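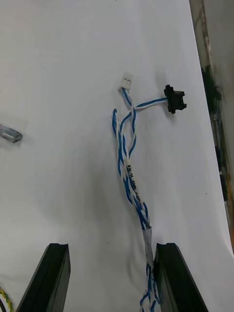

Section 4. Setting Up a Character File

Sivex stores each novel or story series as a project, and each person in the series as a character file. Files should be created before any chapter is imported, so that names in the text can be matched to them. Within a file, traits may be joined by a link, which keeps them together when either one is moved. A linked pair shows on the screen as two twisted strands, much like a length of blue-and-white twisted wire, and is treated as a single entry in searches. The steps that follow use the sample project "Brernville," a mystery series supplied with the program.

1. Open the project and select Cast from the left menu.

2. Select New Character. Enter the name exactly as it appears in the manuscript. Up to 5 alternate names may be added, including nicknames and titles.

3. Choose a role: Lead, Supporting or Background. The role can be changed later without loss of data.

4. Enter the character's traits, one per line. A file holds a maximum of 20 traits.

Note: Traits over 156 characters are shortened in the Cast view. The full text remains in the file.

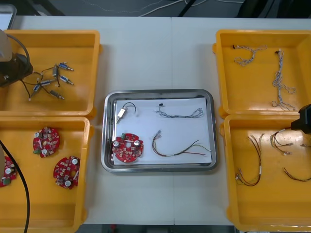

5. To link two traits, select both and choose Link. Linked traits are saved at once – there is no separate confirmation.

6. Select Save and Close.

Caution: Deleting a character file also removes its notes and its links to other files. Chapter text is not affected. Export a copy before deleting any file that is shared between projects, such as the Galindo family in the sample series.

Note: Projects made with the Drundton import tool before April may show duplicate names. Run Merge Names from the Cast menu before starting step 2.

Section revised 12/07/2026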